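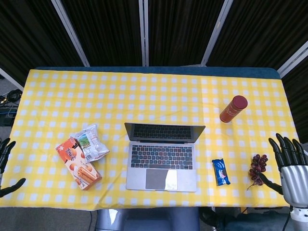 # 곡물 증류주의 연속식 증류

**연속식 증류**(連續式蒸溜)는 발효액을 증류탑에 끊임없이 공급하면서 에탄올을 분리·농축하는 공정이다. 보드카, 중성주정, 진의 기주 등 향미 성분이 적은 증류주의 제조에 주로 쓰인다. 한 차례의 투입분을 모두 처리한 뒤 솥을 비우는 단식 증류와 달리, 정상 상태에 도달한 뒤에는 원료 투입과 제품 유출이 동시에 진행된다.

## 개요

물과 에탄올의 혼합물을 가열하면 끓는점이 낮은 에탄올이 증기 쪽에 더 많이 분포한다. 대기압에서 물은 섭씨 100도에 끓고, 순수한 에탄올의 끓는점은 그보다 20여 도 낮다. 한 번의 기화와 응축으로 얻는 농축 효과에는 한계가 있어, 증류탑에서는 내부의 단(段)마다 기액 접촉을 반복시켜 농도를 단계적으로 높인다.

상압에서 물과 에탄올은 공비 혼합물을 이루므로, 통상의 증류만으로는 무수 에탄올을 얻을 수 없다. 음용 증류주에서는 공비점 이하의 농도로 충분하며, 탈수 공정은 연료용이나 시약용 에탄올의 제조에서 문제가 된다.

## 원료와 전처리

원료로는 밀, 호밀, 보리, 옥수수, 감자 등이 쓰인다. 곡물은 분쇄한 뒤 물과 섞어 가열하며, 이 과정에서 전분이 호화된다. 호화된 전분은 맥아 또는 정제 효소로 당화한다. 당화액을 냉각하고 효모를 접종하면 발효가 시작된다.

발효가 끝난 액을 술덧이라고 한다. 고형분이 많은 술덧은 탑 내부에 침적물을 남기기 쉬우므로, 설비에 따라 체나 원심분리기로 일부를 제거한다. 고형분을 그대로 투입하는 경우에는 구멍이 큰 단을 사용하고 세척 주기를 짧게 잡는다.

## 설비 구성

가장 단순한 형태는 탑 2기로 이루어진다.

| 구분 | 주요 기능 | 유출물 |
|---|---|---|
| 술덧탑 | 술덧에서 에탄올과 휘발 성분을 분리 | 조주정 증기, 증류 폐액 |
| 정류탑 | 조주정의 농축, 불순물의 분리 | 정류 주정, 퓨젤유, 초류 |

술덧탑에서는 예열된 술덧이 상부로 들어와 아래로 흐르고, 하부에서 공급된 수증기가 이를 거슬러 올라간다. 에탄올을 잃은 액은 탑저로 배출된다. 정류탑의 탑정에는 응축기가 연결되며, 응축액의 일부는 환류로 되돌아간다.

대규모 주정 공장에서는 추출탑, 메탄올 제거탑, 퓨젤유 농축탑을 추가한다. 추출탑에서는 조주정에 물을 가하여 일부 불순물의 상대 휘발도를 높인 다음 탑정으로 제거한다.

### 단의 형식

- **다공판**: 구멍을 뚫은 판. 구조가 단순하고 세척이 쉽다. 증기 유량이 낮으면 액이 구멍으로 새는 현상이 생긴다.
- **포종단**: 증기 통로에 종 모양의 덮개를 씌운 단. 유량 변동에 강하지만 제작비가 높다.
- **밸브단**: 증기압에 따라 덮개가 오르내린다. 운전 범위가 넓다.

### 재질

구리는 황 화합물과 반응하여 불쾌취를 줄이는 작용을 한다. 마모와 부식이 따르므로 교체가 필요하다. 스테인리스강 탑에서도 상부의 단이나 응축기 앞쪽에 구리 충전물을 넣는 방식이 쓰인다.

## 운전 변수

**환류비**는 환류량을 유출량으로 나눈 값이다. 환류비를 높이면 분리도가 향상되나 에너지 소비가 늘고 생산 속도가 떨어진다.

**측류 채취 위치**는 퓨젤유의 분리에 영향을 준다. 이소아밀알코올을 비롯한 고급 알코올은 에탄올 농도가 높은 상부보다 중하부의 단에 축적되는 경향이 있다. 축적을 방치하면 주기적으로 상부로 밀려 올라가 제품의 품질을 떨어뜨린다.

**탑저 온도**는 에탄올 손실의 지표로 쓰인다. 온도가 설정값보다 낮으면 폐액에 에탄올이 남아 있을 가능성이 있다. 다만 탑 내부의 압력이 변하면 끓는점도 함께 변하므로 압력값과 대조하여 판단한다.

## 사례

Plandier 증류소는 호밀을 원료로 하는 소규모 설비로, 술덧탑과 정류탑을 직렬로 연결하여 운전한다. 발효조의 용량이 탑의 처리 능력보다 작아, 발효가 끝난 액을 중간 저장조에 모았다가 24시간 연속으로 증류한다. 기동 직후의 유출물은 제품에 섞지 않고 다음 운전의 공급액으로 돌린다. 정기 세척은 매년 11월에 실시한다.

Pestari 공장은 감자 주정을 생산한다. 감자 술덧은 점도가 높고 펙틴에서 유래한 메탄올의 관리가 필요하여, 정류탑 뒤에 메탄올 제거탑을 두었다. 같은 공장에서 출하하는 보드카 Makowska는 정류 주정을 연수로 희석하고 활성탄층에 통과시킨 제품이다. 운전 기록에는 Grokbridge라는 공정 감시 소프트웨어가 사용되며, 각 단의 온도와 환류량이 저장된다.

## 후처리

정류 주정은 탈염수 또는 연수로 희석한다. 경도가 높은 물을 쓰면 칼슘염과 마그네슘염이 석출되어 혼탁이 발생할 수 있다. 에탄올과 물을 섞으면 부피가 수축하고 열이 나므로, 최종 도수는 액온이 안정된 뒤에 측정한다.

활성탄 여과는 잔류 향미 성분을 흡착할 목적으로 시행한다. 접촉 시간이 지나치게 길면 탄소 표면에서 산화가 일어나 아세트알데하이드가 증가하는 경우가 있다.

## 표기

알코올 도수는 부피 백분율로 표시하는 것이 일반적이다. 미국식 프루프는 부피 백분율의 2배에 해당하며, 80프루프는 부피 기준 40퍼센트이다. 영국에서 과거에 쓰던 프루프는 기준이 달라 같은 수치라도 실제 농도가 일치하지 않는다.

## 같이 보기

- 단식 증류
- 공비 혼합물
- 퓨젤유
- 중성주정

최종 수정: 2026-08-30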